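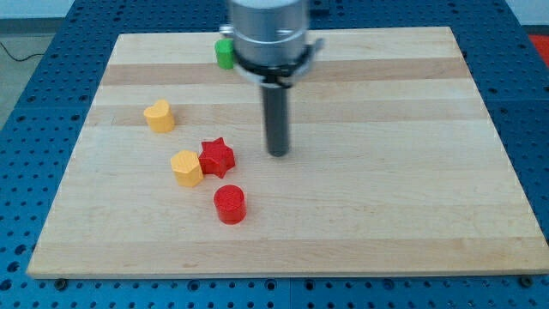

Stitis 枫木拼板

三月 编辑:Suryani Lumenta

Stitis 拼板由浅色枫木条胶合而成,长方形,四边平直,可平放在工作台、课桌或多孔台面上使用。板面保留木条本来的颜色,奶白与浅棕相间,不染色,也不贴皮。每块板的色带排列都有差别,订购时不能指定花纹。

板厚27毫米,正反两面砂光,任意一面都可以朝上。四角倒小圆角,棱边手工打磨一遍。表面出厂时上一层哑光硬蜡油,也可以订未上油的素板,由用户自行处理。素板请在收货后尽快上油,放久了容易吸潮。

常见用途是给小件物品垫底:积木、拼插件、木工小样、分拣练习用的色块等。浅色板面上,红、黄、绿几种颜色都容易分辨。星形、心形、六边形、圆柱一类的塑料小块可以直接摆放,哑光塑料不会在板上留印。金属件底部如有毛刺,建议先垫一层薄毡。

Tevcombe 小学部的 Nuala McGrath 订过一批,用于低年级的形状与颜色课。她反馈说板子够重,孩子伸手拿积木时不会跟着滑。如果台面本身很光滑,可另购硅胶脚垫,一套四枚,贴在板底四角。

保养:日常用微湿的软布顺着木条方向擦,擦完立即晾干。不要浸水,不要放进洗碗机,也不要靠在暖气片上。硬蜡油层磨淡以后,用240目砂纸轻磨,再薄薄补一层,隔夜可用。笔迹和胶水印先用橡皮擦,擦不掉再砂。

木材会随湿度略有伸缩,冬季室内干燥时板面可能出现轻微翘曲,翻面放几天一般能恢复。翘曲明显或胶缝开裂的,请拍照寄给 Mohsin Mohmand,确认后换新。

现货在 Maruyama 仓库,订单确认后14天内发出。单次订购满80块可按客户尺寸裁切,交期另议。拼板不含积木及其他附件。编号113的旧款已停产,尚有少量存货,板面稍窄,脚垫通用。

询价与订货:Stitis 木制品部 Ronaldo Yap

联系我们 | 版权所有 Stitis | 返回顶部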